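Wallpapering a small nook with big florals: trim or no trim in the corner?

Home Forum > Walls and Floors > Wallpaper

mphomok
I have a leftover roll of a large flower print and a closet nook at the end of our hallway that is 47 inches wide. Two walls will get paper and the floor is getting peel and stick marble look sheet. My question is the inside corner. Do I wrap the paper around, cut and overlap, or cut both pieces short and cover the gap with a metal strip? The walls are not plumb. I checked with a level and the corner is out by more than I would like.

c_quintela
Overlap. Wrap the first piece a little past the corner, then hang the second piece from a plumb line and lap it over the first. That is how it has been done forever and it handles a bad corner fine. Metal strip in an inside corner looks like a shower stall.

Stella Rotich
Disagree with the above. Overlap works with small prints. With big flowers you lose part of a bloom in the lap and your eye goes right to it. I used a thin strip in my laundry closet and I don't notice it anymore.

c_quintela
You lose a quarter inch. You will cover more than that with the strip.

Stella Rotich
Yes, but the strip gives the pattern a place to stop. A half flower that ends at a line looks okay. A half flower that runs into a different half flower doesn't.

hirose_s
What is the wall made of? If it's drywall, prime first with a real wallpaper primer. I skipped it once in a rental in Altholm and took the paper facing off with the wallpaper when we moved.

mphomok
Drywall on the back, plywood on the left side. Both painted semigloss by the last owner. I have a quart of primer already.

hirose_s
Scuff sand the semigloss before the primer. 7 days is what I'd give it before papering if the closet has no air moving through it.

c_quintela
7 days is overkill. Next day is fine if it's dry to the touch.

hirose_s
Dry to the touch and cured are two different things. Do what you want on your own walls.

Chiyo I.
I did a small boxed-in area with the same kind of layout, two papered walls and white marble pattern floor, and I went with aluminum strip. One piece up the corner and one along the bottom of the back wall in place of baseboard. Wood baseboard would have covered too much of the print. The paper is a watercolor botanical called Noguchi and the flowers are large, so I had the same worry about the corner.

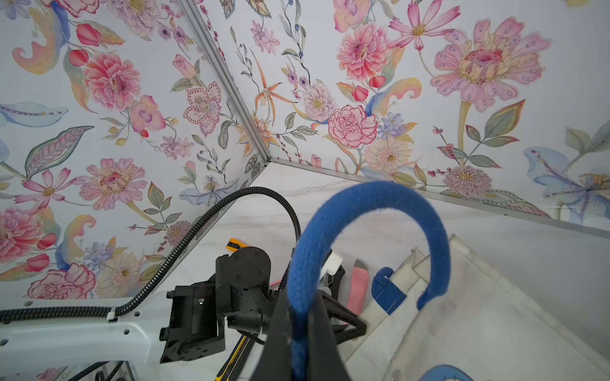
Floral paper with the thin silver trim in the corner and along the base of the back wall

Chiyo I.
The strip is glued on with construction adhesive. I cut it with a hacksaw and filed the ends. The one I'd redo is the bottom piece. Next time I would lay the floor after the wallpaper and put the strip on last.

mphomok
Thank you, that helps a lot. I like the pale background with the white floor. Did you try to match the pattern across the corner?

Chiyo I.
No. I started each wall with a full width and let it land where it landed. There are flowers everywhere in that print so a mismatch is hard to find.

c_quintela
It's neater than I expected. I would still overlap and I still don't like metal there. White quarter round would blend in better with that background.

Stella Rotich
Quarter round in a vertical corner that's out of plumb is going to gap. The flat strip at least bends a little.

mphomok
Going with the strip. The hardware store in Ernthorpe has a Kamlow one in 8 foot lengths, brushed or shiny. I need 3 of them if I do the base on both walls. Any opinion on the finish?

hirose_s
Brushed. Shiny shows every fingerprint and every file mark. And sand first.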